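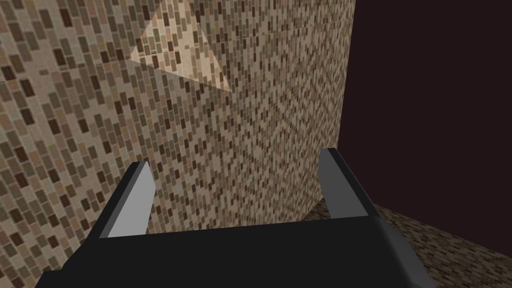
About Bulbridge

Bulbridge is a small company in Trudanport. We find out why robot grippers hit things they should not hit, and we help our customers to stop it. Leonidas Bakalis and Danai Michailidis started the company after a fault in their own work.

The fault that began it

At that time we programmed a picking cell for a customer, Spanos. The gripper had to go into a narrow corner, close its two fingers and come out. One night it did not stop before the wall. It pushed against the panel until the drive switched off, and both fingers were bent. No person was hurt, but the safety door had been left open, and this worried us more than the damage.

We repeated the movement in simulation 687 times. The cause was a wrong tool length, entered after a finger change in April. The controller believed the fingers were 5 mm shorter than they were.

What we do today

We rebuild the customer's cell in simulation, with simple shapes and tiled walls, and we look for the approach where the gripper comes too near. Then Evdokia Karagiannis checks the real cell, including doors, stops and speed limits. Our fault library, Studum, holds over 200 cases.

Reporting a fault

Please stop the robot, keep the log files and do not change the tool data. Nektarios Nikolaidis answers all new reports within 2 working days.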